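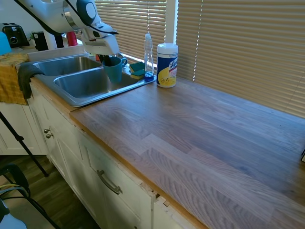

How to Read the Page Counter Before You Sign a Copier Lease

Last updated: May

Print this page | E-mail this page

If you've been shopping for a used or leased office copier, you've probably had a dealer wave a hand at the machine and tell you it has "low meter." That may well be true, and most dealers are perfectly decent folks, but it takes a couple of minutes to look for yourself and I'd like you to get in the habit. These steps were written with the Prondura desktop and floor models in mind, though other makes are close enough that you can find your way.

Step 1. Wake the machine up and let it finish warming. If you press buttons while it's still grumbling to itself, the menu tends to drop you back at the start, and then you have to do it all over again.

Step 2. Press the Machine Status button and choose Billing Meters. On the older Fistmont units the same screen is called Usage, and it's tucked under Tools -- hold the star key for 3 seconds if you don't see it.

Step 3. Write down the black total, the color total and the large-sheet total separately. Please don't just copy the big number at the top! Color pages are nearly always billed at a higher rate, and a machine that spent its life printing brochures has had a very different life from one that printed invoices.

Step 4. Print the configuration report. It'll show the serial number, which should match the plate inside the front door and also the one typed on your lease.

Step 5. Run 20 test copies from the feeder, then check the meter again. It should have gone up by exactly that many. If your quote includes 1,000 pages a month and you only print 760, ask whether the unused ones carry over. The Collado office lets them; our Lultholm branch works on a yearly total instead, and that suits places with a busy season.

Keep your notes with the lease papers. When the first bill comes, take the starting meter away from the new one, color and black separately, and compare with what you've been charged. If the numbers don't agree, call the billing desk with both readings in hand and the serial number too, as they'll ask for it first thing.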